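Ticket 713: Paper cover on work table creeping and lifting
Site: Numville, Herden packing room
Opened: December 2021
Priority: low
Status: closed, monitor

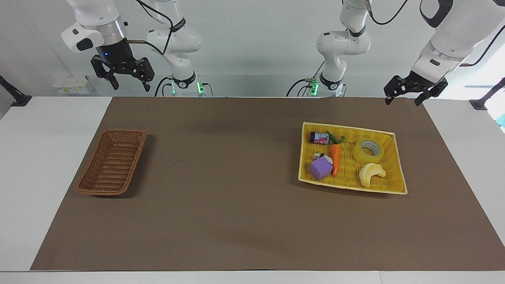 Table 2, brown cover sheet with wicker basket (left) and yellow tray (right).

Reported problem
Brown paper cover moves toward the front of the table when baskets are pulled across it. Far edge lifts. Paper catches on the woven bottoms.

Setup
White tabletop, one sheet of brown paper, smooth side up. White strip of table left exposed along the front and at both ends. Basket empty, tray holding six small objects for all checks.

Log
Entry 1. Checked tabletop for residue. Old adhesive found under the far edge. Removed with alcohol wipe, surface dried before the sheet went back.

Entry 2. Dragged the wicker basket 40 cm, 14 passes. Sheet moved on most passes. Repeated with the yellow tray. Less movement. Its lattice bottom is flatter and does not snag.

Entry 3. Turned the basket over. One loose cane end at a corner of the base. Trimmed flush and sanded. Repeated the passes, no snagging.

Entry 4. Replaced the single tape strip at the far edge with double-sided tape on all four sides. Tape supplied by Harel. The Shen roll in the cupboard is too weak for this paper and should not be used here.

Entry 5. Small dark mark on the sheet near center-left. Cosmetic. Sheet stays in service until the next change.

Resolution
Cause was the cane end combined with poor adhesion at the far edge. Lift baskets when repositioning. Next sheet change due in February. Reopen this ticket if the edge lifts before then.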